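The Gray Cloth

My mother set the table before she knew what was for supper, and I've grown into the same habit, so on the first evening in the apartment over the Golosik bakery I got out the gray cloth and one plate and left the rest in boxes. The cloth had spent the winter folded in a drawer on Lodus Street, and it meant to stay folded if it could. I ran my palms over it, out toward the wall and back again, and the creases went down and came up like bread.
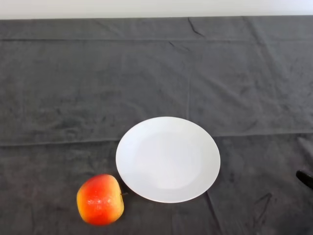
The white plate on the charcoal cloth.

I thought about the iron, of course. It was in one of the boxes, under the winter coats or maybe with the lamp (I had written "various" on far too many of them, and paid the movers by the hour to carry my various up 40 stairs). My mother would have ironed. She would have ironed it right there on the table with a towel underneath, talking the whole time about the Idahosa cousins and who hadn't written since May.

Instead I moved the plate a little and moved it back. Downstairs they were banging trays, and the smell of rye came up through the floor, and I found I was hungrier than I'd been in weeks.

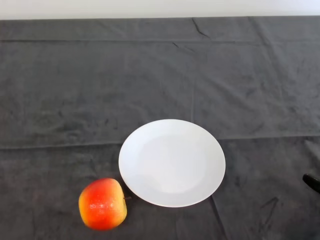 Odalys Ferencz
Contributing Writer

When the knock came, I still hadn't found the forks. It was the baker's girl with half a loaf in a paper bag, left over, she said, and did I want it, and was that my good tablecloth? I told her it was the only one. She looked past me at it for quite a while.

"My grandma has one like that," she said. "You have to put soup on it. Then you forget about the lines."

So I went looking for a pot.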